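Trundia Abtropfgitter, Artikel 2352
Engström Küchenbedarf / Spüle & Abtropfen

Wer eine Spülmaschine hat, braucht kein Abtropfgitter. So steht es in keinem Ratgeber, gedacht wird es trotzdem — bis zur ersten Salatschüssel, die den halben Unterkorb belegt. Das Trundia liegt quer über dem Becken und nimmt auf, was unten keinen Platz bekommt.
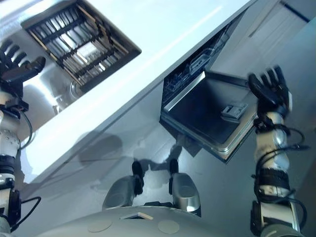 Dunkles Gitter über Edelstahlbecken, Spülmaschine daneben

Stababstand 19 mm, Höhe 28 mm, Gewicht so, dass man es auch freitags noch hochhebt.

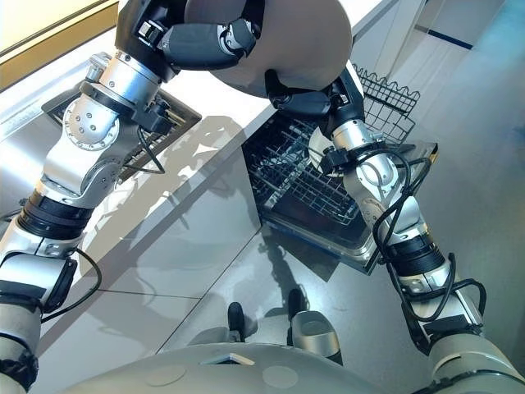 Große Schüsseln bitte schräg auflegen, sonst sammelt sich das Wasser am Rand und landet später im Schrank. Mehrangiz Shojaei aus unserer Werkstatt predigt das seit Jahren, mit mäßigem Erfolg.

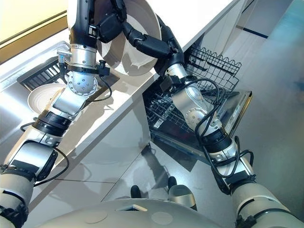
Darf das Gitter selbst in die Spülmaschine?
Im Unterkorb, bis 60 Grad. Dort fehlt der Platz dann wieder für die Schüssel.

Lieferzeit: 6 Werktage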